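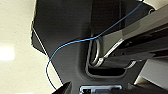 Figure 1. Dark grey panel seen from below, with blue cable

4. Opening a petition for signature

This section applies to democratic services staff who hold an Editor or Publisher account in Gramley. Staff with a Reader account can view petitions in draft but cannot open them. The procedure was last revised on July 25, 2021 and replaces the one issued with the Jotik module.

Before you start, confirm that the lead petitioner's address has been checked against the area list. Gramley will accept a petition with an unchecked address, but signatures collected on it are held in a separate queue and do not count towards the threshold.

4.1 Creating the record

1. From the main menu, select Petitions, then New.
2. Enter the title exactly as the lead petitioner supplied it. Correct spelling only with the petitioner's written agreement.
3. Enter the statement of request. The statement must say what the council is being asked to do.
4. Choose the ward or wards affected. For a matter covering the whole of the council's area, choose All Wards.
5. Set the closing date. Petitions intended for the September meeting must close at least 10 working days before the agenda is published.
6. Select Save as Draft.

Note: The reference number is issued on first save and cannot be altered. If a draft is deleted, its number is not used again.

4.2 Setting the threshold

1. Open the draft and select the Rules tab.
2. In the field Signatures for Debate, enter 751 unless your council's standing orders give another figure.
3. In the field Minimum Age, enter 16.
4. Leave Allow Paper Signatures ticked if paper sheets are also in circulation.
5. Select Apply.

CAUTION: Do not change the threshold after the petition has opened. Gramley recalculates the status of the petition at once and sends a notice to every person who has signed — this notice cannot be recalled.

4.3 Adding supporting material

A petition may carry up to 2 attachments. Maps and photographs are accepted; leaflets produced by a candidate or party are not.

1. Select the Attachments tab, then Add.
2. Choose the file and wait for the check to finish.
3. Complete the Text Description field.
4. Select Attach.
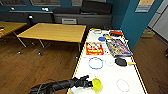 The text description is read aloud to people who use a screen reader and must be neutral in tone. It should say what the attachment shows and leave the argument to the statement of request. Short, plain wording is sufficient: "Long work table with a white top and a thin yellow edge strip" would pass review, whereas a description of the same table as unsightly or wasteful would be returned to the Editor.

4.4 Publishing

1. Ask a second member of staff to read the draft. The system will not allow the Editor who created a record to publish it.
2. The Publisher selects Review, then Open for Signature.
3. Check that the petition appears on the public list.

If the petition does not appear, see section 9. Councils whose website is hosted by Brosier should also clear the page store from the Sosa control screen.

Note: During the pre-election period the Open for Signature button is replaced by Refer. Petitions referred in this way pass to the monitoring officer, whose decision is recorded in the History tab.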